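Senior cat feeding talk, Bravdale library, Fri 12 October
Speaker notes — 34 minutes plus questions

Slide 1. Welcome. Say where the restrooms are. Ask who has a cat over 11.

Slide 2. When is a cat old? Most vets start using the word senior somewhere past ten. Indoor cats often get well beyond that. My own is 13 and still gets on top of the fridge.

Slide 3. Weight. Older cats tend to lose muscle before anyone sees it, especially under long fur. Weigh at home once a month. Stand on the scale with the cat, then without, and subtract. Write it down. A steady drop means a vet visit, even if the cat is eating well.

Slide 4. Water. Kidney trouble is common at this age. Put out 3 bowls in different rooms, away from the litter box. Wet food helps. If the cat suddenly drinks much more than usual, call the clinic.
(Pause. People from the Trutden group asked about fountains last time. Fine if the cat likes it, clean it weekly.)

Slide 5. Changing food. Go slow, a week or more. Mix a little of the new in with the old. A cat that stops eating for a full day needs a call to the vet.

Slide 6. Teeth. Dropping food, chewing on one side, bad breath. Don't wait for the yearly checkup.

Slide 7. Break — five minutes, then the Stultier handout.
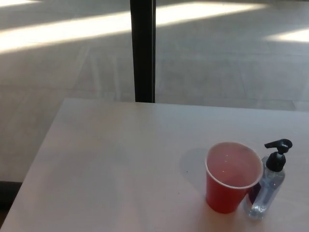 Red cup and pump bottle on the table.

Slide 8. Questions. Repeat each one into the mic. No dosing advice, send those to their own vet. Next talk is in January, on litter boxes.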